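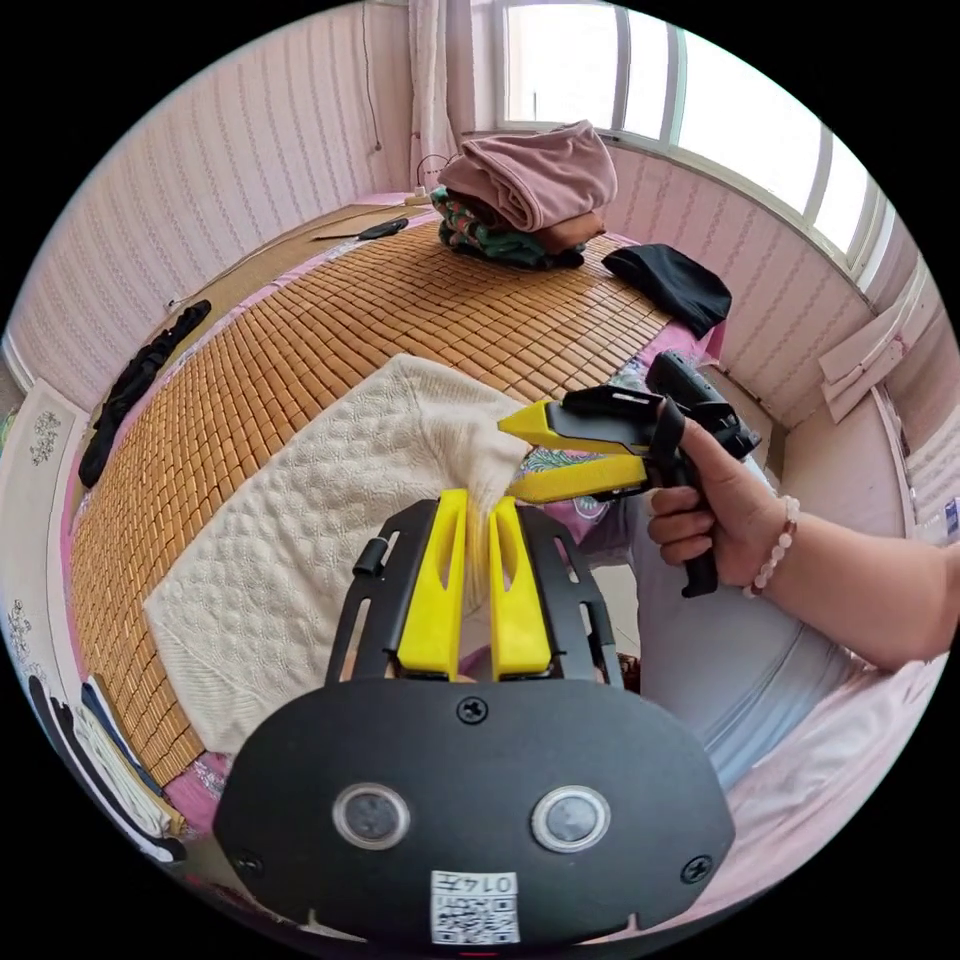

Lolden bamboo tile mat, double size – my review

Posted 10/12/2018

I bought this mat because I sleep badly when the bed is warm, and a cotton sheet alone was not enough for me. It is made of small bamboo blocks joined in a grid, so it bends in both directions and you can fold it away. I paid 945 at the Nirkeo shop. The same mat was 1,000 in the market, without the storage bag.

First, the good points. The surface is cool when you lie down and it stays comfortable for most of the night. The blocks are smooth and I did not find sharp corners. I keep my usual bedsheet under it, which I recommend, as the mat slides a little on a bare mattress. In November the nights became colder, so now I put a thin quilted blanket on top and I still leave the mat in its place.

It is also a good surface for folding clothes. The garments lie flat and I can make a straight pile on it – on a soft bed my piles always fall over.

Now the less good points. Long hair can catch between the blocks, and it hurts. The mat is heavy, so changing the sheet under it is a work for two persons. There was a strong smell from the package and it needed 8 days near the open window to go away. The instructions say only to wipe it with a damp cloth, and please do follow this. My older mat from Mugo was soaked once and the threads became weak.

I have used it for 2 summers and one block is cracked near the edge. The shop offered me a repair set, but I have not tried it yet.

Four stars from me.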